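Platano : la salle commune de l'ancienne coopérative rouvrira un samedi sur deux

Les travaux de sol et de peinture sont terminés, le règlement d'utilisation est affiché en mairie
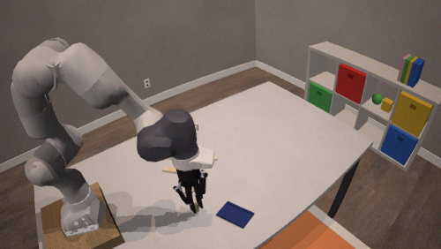
Vue de synthèse : plancher brun, murs gris-brun et longue table blanche.

La salle commune de l'ancienne coopérative de Platano sera de nouveau accessible aux habitants à partir du mois d'août. Fermée pendant 15 mois pour la réfection du sol, des murs et du réseau électrique, elle ouvrira d'abord un samedi sur deux, de 10 heures à la fin de l'après-midi. Des créneaux en semaine pourront être ajoutés à l'automne, selon la demande.

Le bâtiment, situé en bas de la rue des Tanneurs, a servi d'entrepôt à grains puis de bureau de pesée. La commune l'avait racheté à la famille Lazaridis après la cessation d'activité de la coopérative. Les associations l'occupaient depuis, mais l'humidité avait fini par soulever les anciennes lames du plancher près de la porte nord, et la commission de sécurité avait demandé la fermeture au public.

Le chantier a été confié à l'entreprise Diven pour le gros œuvre et à l'atelier Satley pour les menuiseries. Il devait durer 10 mois. Le retard vient pour l'essentiel de la reprise des solives, dont l'état n'avait pas été mesuré sur toute la longueur lors du premier diagnostic. Il a fallu déposer une partie du plancher une seconde fois, traiter le bois et attendre la livraison de nouvelles pièces avant de refermer.

« Nous avons préféré tout reprendre pendant que la salle était vide », indique Danai Ververidis, adjointe chargée du patrimoine communal. « Rouvrir au printemps avec une moitié de salle aurait obligé les usagers à déménager une deuxième fois. »

Les fenêtres de la façade sur cour ont été conservées et réparées. Celles de la rue, plus abîmées, ont été remplacées par des modèles de mêmes dimensions. Le chauffage fonctionne désormais avec deux réglages séparés, l'un pour la grande salle, l'autre pour l'arrière-cuisine et les sanitaires. L'entrée principale est accessible en fauteuil roulant grâce à une pente maçonnée qui remplace les trois marches d'origine. L'ancienne bascule de pesée, démontée au début des travaux, sera réinstallée sous l'auvent une fois le socle en pierre rejointoyé.

La capacité reste inchangée en configuration assise, mais les repas seront limités à 20 tables. Les organisateurs devront remettre un plan d'installation à la mairie au moins deux semaines avant la date retenue. Les cuissons sur place ne sont pas autorisées ; seul le réchauffage est permis dans l'arrière-cuisine, qui dispose d'un évier double et d'un réfrigérateur. La musique amplifiée devra cesser à 22 heures, y compris lors des fêtes privées.

Le tarif a été discuté lors de la dernière séance du conseil. Les associations dont le siège se trouve à Platano disposeront de 2 utilisations gratuites par an, puis paieront un forfait couvrant l'électricité et le nettoyage. Les particuliers verseront une caution. Plusieurs élus souhaitaient étendre la gratuité aux associations des villages voisins, qui participaient autrefois à la fête des récoltes. La proposition n'a pas été retenue pour cette année et sera réexaminée au moment du budget.

Efthymia Michailidis, qui préside l'atelier de couture, fait partie des premières inscrites. Son groupe se réunissait pendant les travaux dans une classe de l'école, avec l'obligation de tout ranger avant 18 heures. « On manquait surtout de place pour couper les grandes pièces de tissu », explique-t-elle. « On posait les patrons par terre, dans le couloir. » L'atelier reprendra avec une séance de retouches ouverte à tous, sans inscription. Les participants sont invités à apporter leur matériel, les machines de l'association étant en nombre limité.

Le club d'échecs et la chorale ont également déposé une demande. La chorale souhaite toutefois tester l'acoustique avant de s'engager pour la saison : les anciens panneaux de bois du mur du fond, qui atténuaient l'écho, n'ont pas pu être remontés. La mairie étudie la pose de rideaux épais, dont le coût serait pris sur le reliquat des travaux.

La question du stationnement n'est pas réglée. La cour ne peut accueillir que les véhicules de livraison et les personnes à mobilité réduite. Les autres visiteurs devront se garer sur la place du marché, à quelques minutes à pied, ou le long de la route du lavoir lorsque la place est occupée. Des riverains de la rue des Tanneurs ont demandé qu'un panneau interdise l'arrêt devant les portails les jours d'ouverture. La pose est prévue avant la première date.

Les réservations se font au guichet de la mairie, le matin uniquement, ou par courrier. Le formulaire comporte une page à remplir et doit être accompagné d'une attestation d'assurance. Les demandes seront traitées dans l'ordre d'arrivée, sauf pour la semaine de la fête des récoltes, réservée aux associations. Les clés seront remises la veille et devront être rapportées le lundi avant midi.

Une visite libre est organisée le premier samedi d'ouverture, à partir de 10 heures. Les plans du chantier et quelques documents provenant des archives de la coopérative seront présentés dans l'entrée. Les habitants qui possèdent des photographies anciennes du bâtiment ou des carnets de pesée peuvent les déposer à la mairie pour numérisation ; les originaux leur seront rendus.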